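원격조작 데모 수집하면서 메모해 둔 것들 타래로 정리합니다. 양팔 셋업, 리더-팔로워 방식, 작업은 탁상 물건 정리. 순서는 대충 작업 순서대로인데 중간에 섞일 수 있습니다.

1/
먼저 용어부터. 여기서 에피소드는 조작자가 시작 페달을 밟은 시점부터 종료 페달을 밟을 때까지의 한 덩어리입니다. 성공 여부와 무관하게 저장하고, 라벨은 나중에 붙입니다. 실패한 걸 그 자리에서 지우면 나중에 실패율을 복원할 방법이 없습니다.

2/
지금까지 쓸 수 있는 에피소드가 271개. 버린 건 44개. 버린 이유의 대부분은 파지 실패가 아니라 타임스탬프 불일치였습니다. 관절 값은 멀쩡한데 영상이 밀려 있는 경우. 육안으로는 재생해 봐도 잘 안 보입니다.

3/
타임스탬프 문제는 결국 로거 쪽이었습니다. 저희는 Kusitik(내부에서 쓰는 기록 도구 이름)로 관절 상태와 영상을 같이 받는데, 영상 쪽 시각을 수신 시점에 찍고 있었습니다. 캡처 시점으로 옮기고 나서는 같은 증상이 안 나옵니다.

4/
고치기 전에 모은 데이터는 보정해서 살리려다 포기했습니다. 지연이 상수면 빼면 되는데 부하에 따라 흔들렸습니다. 이런 건 다시 모으는 쪽이 빠릅니다. 보정 스크립트 짜느라 쓴 시간이 재수집 시간보다 길었습니다.

5/
손으로 직접 팔을 잡고 가르치는 방식(직접 교시)과 원격조작을 둘 다 해 봤습니다. 직접 교시는 관절 궤적 품질이 좋습니다. 힘도 손에 바로 오고요. 문제는 사람 손과 팔뚝이 영상에 계속 들어온다는 점입니다. 영상을 입력으로 쓸 정책이면 치명적입니다.

6/
마스킹으로 손을 지우는 것도 시도했습니다. 가려진 물체까지 복원되지는 않으니 의미가 없었습니다. 그래서 직접 교시는 초기 자세와 경유점 잡을 때만 쓰고, 본 수집은 전부 원격조작으로 넘어갔습니다.

7/
리더 암 이야기. 마찰이 너무 적으면 조작자가 손을 놓는 순간 팔이 떨어지고, 팔로워도 그대로 따라 떨어집니다. 중력 보상을 넣거나, 안 되면 고무줄이라도 거세요. 저희는 고무줄로 시작해서 아직도 어깨 관절 한쪽은 고무줄입니다.

8/
시작할 때 리더와 팔로워 자세가 다르면 팔로워가 튑니다. 동기화 루틴을 따로 만들어서, 두 팔의 관절 차이가 임계값 안에 들어와야 페달이 먹도록 해 놨습니다. 이거 없이 한 번 벽을 쳤고 그 뒤로 바로 넣었습니다.

9/
그리퍼는 위치 명령만 보내면 안 됩니다. 리더의 트리거를 끝까지 당기면 팔로워는 물체를 문 채로 계속 닫으려고 하고, 전류가 올라가고, 모터가 뜨거워집니다. 전류 제한을 걸고 목표 위치와 실제 위치를 둘 다 기록하세요. 둘의 차이가 사실상 파지력 신호입니다.

10/
같은 이유로 행동 값은 리더 관절 값으로 저장합니다. 팔로워의 실제 관절 값을 행동으로 쓰면 물체를 누르는 힘 정보가 사라집니다. 빈 그리퍼를 닫는 데이터에서는 차이가 거의 없어서 늦게 발견했습니다.

11/
작업 공간과 물체 구성. 파란 수납함 하나에 단단한 물건 몇 가지. 모양과 잡는 방향이 서로 겹치지 않게 골랐습니다. 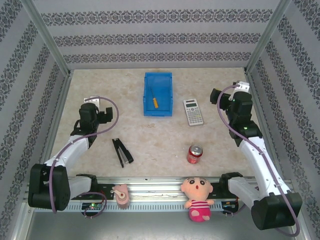

탁상 정리 작업 셀. 수납함에는 드라이버, 상판에는 계산기와 스테이플러와 캔. 팔은 양쪽 다 앞쪽 레일에 고정.

12/
벽지 무늬에 대한 의견. 단색 배경이 학습은 빨리 됩니다. 그런데 단색에서만 모은 정책은 다른 셀로 옮기면 바로 무너집니다. 저희는 무늬 있는 배경을 기본으로 두는 쪽입니다. 초반 손실 곡선이 안 예쁜 건 감수합니다.

13/
상판 무늬는 다른 문제를 만듭니다. 대리석 무늬는 얇고 밝은 물체의 윤곽을 흐립니다. 계산기 같은 납작한 물체는 그림자가 유일한 단서일 때가 있어서, 조명 위치를 바꾸면 파지 높이가 틀어집니다. 조명도 메타데이터에 넣습니다.

14/
물체별 난이도.
캔: 옆에서 물면 쉽습니다. 접근 각도가 틀리면 넘어지고 굴러갑니다. 구르기 시작하면 그 에피소드는 복구 시도까지 포함해서 끝까지 기록합니다.
드라이버: 손잡이를 잡느냐 축을 잡느냐로 조작자마다 갈립니다. 손잡이로 통일했습니다.

15/
이어서.
계산기: 제일 어렵습니다. 납작해서 손가락이 밑으로 못 들어갑니다. 한 팔로 밀어 세우거나 다른 팔로 받쳐야 합니다. 양팔이 필요한 이유가 사실 이것 하나입니다.
스테이플러: 무게 중심이 생각보다 한쪽에 쏠려 있어서 중간을 잡으면 기웁니다.

16/
조작자 간 편차. 같은 작업을 두 사람이 하면 분포가 두 개가 됩니다. 한 사람은 왼팔부터 움직이고 다른 사람은 오른팔부터. 평균을 내는 방식의 정책은 그 사이 어딘가에서 멈춥니다. 멈춘 로봇을 보고 제어기 버그를 의심하느라 시간을 썼는데 데이터 문제였습니다.

17/
그래서 작업 순서를 문서로 고정했습니다. 어느 팔이 먼저인지, 어느 물체가 먼저인지, 놓을 때 높이는 어느 정도인지. 다양성은 물체의 초기 위치에서 만들고 사람의 습관에서 만들지 않습니다. 다봉 분포를 다루는 모델을 쓰더라도 일단 이렇게 합니다.

18/
초기 위치는 스크립트가 무작위로 뽑아 화면에 띄우고 조작자가 그대로 놓습니다. 사람더러 알아서 무작위로 놓으라고 하면 전부 가운데에 모입니다. 각도도 마찬가지입니다. 스테이플러는 열에 아홉 같은 쪽을 보고 있었습니다.

19/
한 세션은 에피소드 16개로 끊습니다. 더 길게 하면 뒤쪽 에피소드에서 궤적이 짧아지고 접근이 거칠어집니다. 조작자는 본인이 빨라졌다고 느끼는데 데이터를 보면 파지 직전 감속 구간이 없어져 있습니다.

20/
감속 구간은 학습에 꽤 중요합니다. 물체 근처에서 천천히 움직인 프레임이 많아야 정책이 그 근처에서 세밀하게 움직입니다. 다만 완전히 정지한 구간은 잘라냅니다. 정지 프레임이 많으면 정책도 정지를 배웁니다.

21/
케이블. 손목까지 가는 선은 여유를 넉넉히 주되, 가동 범위 끝에서 레일이나 상판 모서리에 걸리지 않는지 리더로 직접 끝까지 돌려 보고 확인하세요. 걸리면 관절 값에 미세한 저항으로 찍히는데, 보고도 마찰인 줄 압니다.

22/
커넥터가 빠지는 경우는 차라리 낫습니다. 통신이 끊기고 에러가 뜹니다. 접촉이 반쯤 나간 상태가 최악입니다. 관절 하나가 이전 값을 반복해서 보내고, 로그는 정상으로 보입니다. 값이 몇 프레임 이상 완전히 동일하면 경고를 띄우는 검사를 넣었습니다.

23/
영점은 세션 시작마다 확인합니다. 전용 자세에 놓고 관절 값을 읽어서 기준과 비교. 대략 2도 넘게 벗어나면 그날 수집 전에 다시 잡습니다. 귀찮아서 건너뛴 날의 데이터가 나중에 꼭 따로 놉니다.

24/
라벨은 세 종류만 씁니다. 성공, 실패, 복구 후 성공. 처음에는 품질 점수도 매겼는데 매기는 사람마다 달라서 없앴습니다. 복구 후 성공은 꼭 따로 두세요. 정책이 미끄러진 물체를 다시 잡는 동작은 거의 여기서 배웁니다.

25/
재생 검증. 저장한 행동 값을 팔로워에 그대로 다시 흘려보내고 같은 결과가 나오는지 봅니다. 물체는 원래 초기 위치에 놓고요. 재생이 안 되는 데모로 학습이 될 거라고 기대하지 않는 편이 좋습니다. 전수 검사는 못 하고 세션마다 하나씩 뽑습니다.

26/
질문이 와서 추가. VR 컨트롤러 방식은 써 봤습니다. 손끝 자세만 보내고 역기구학으로 푸는데, 특이점 근처에서 팔꿈치가 뒤집힙니다. 리더 암은 조작자가 관절 한계를 손으로 느끼니까 그런 자세로 잘 안 갑니다. 공간이 있으면 리더 암을 권합니다.

27/
또 질문. 조작자가 셀을 직접 봐도 되느냐. 저희는 카메라 영상만 보고 조작하게 합니다. 직접 보면 카메라에 안 잡히는 정보로 물체를 집게 되고, 그건 정책이 따라 할 수 없는 데모입니다. 처음 며칠은 답답해하고 에피소드도 길어집니다.

28/
데이터 포맷과 검사 스크립트는 정리되는 대로 올리겠습니다. 8월 전에는 어렵습니다. 고무줄 규격 물어보신 분은 문구점에서 파는 제일 두꺼운 걸로 두 겹입니다.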